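# About Koda

Hello, and come on in! I'm the person behind Koda, which is a very small shop selling second-hand clothes and scarves, run almost entirely from the spare bedroom.
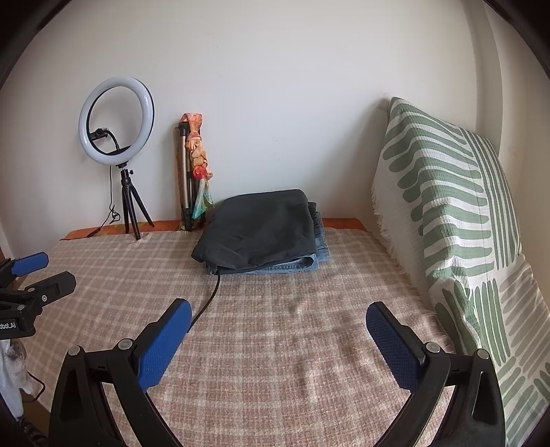
## Where it all happens

The bed is my desk, my folding table and my photo studio. I did try a proper table once (a lovely thing, far too big for the door) and went back to the bed within the week. The checked blanket has stayed on it ever since, and regulars tell me they'd know my listings anywhere by those beige and pink squares. The ring light sits up by the wall, the camera tripod gets folded away next to it, and whatever I'm working through that day goes in a pile towards the back of the bed. Jeans at the bottom, softer things on top – I learned that from my mum and I've never found a reason to argue with it.

Scarves are the awkward ones. Fold them and they crease, roll them and they take up a whole drawer, so they tend to end up draped over the nearest tall thing. I've got a real weakness for oranges and reds with a bit of teal in them, and I'm afraid it shows in the stock!

## How I got started

I began with 6 pairs of jeans and a bag of jumpers that no longer fitted me. They sold faster than I expected, so I asked my sister for hers, and then my neighbours started leaving carrier bags on the step. That was the first winter. By March I'd sent out 328 parcels and worn a groove in the pavement between my front door and the post office.

The name came from my gran's old dog, who slept on every clean pile of washing he could find. It seemed right.

## What I sell

Mostly denim, plain knitwear and printed scarves. I keep the shop to 50 pieces at a time, because that's what the wardrobe holds and I like to know each one properly. Everything is washed, pressed and checked over under the light before it goes up. If there's a pulled thread or a faded knee I'll photograph it close up and say so in the listing. I measure jeans flat across the waist and down the inside leg, and I'm happy to measure anything else you want if you drop me a line.

I also keep a small shelf of Tanasarn scarves, which come from a little studio I've been buying from since my second year. Those are new, and they're the only new things I stock. They do go quickly.

## Orders and opening hours

I pack in the evenings and post on a Friday. Parcels go out in paper, tied with string, and if you buy 5 or more pieces the postage is on me. Returns are fine within a fortnight so long as the item hasn't been worn out and about.

I don't have a shop you can visit, sadly – the cat would never cope – but messages get answered most nights after seven. Say hello even if you're only browsing!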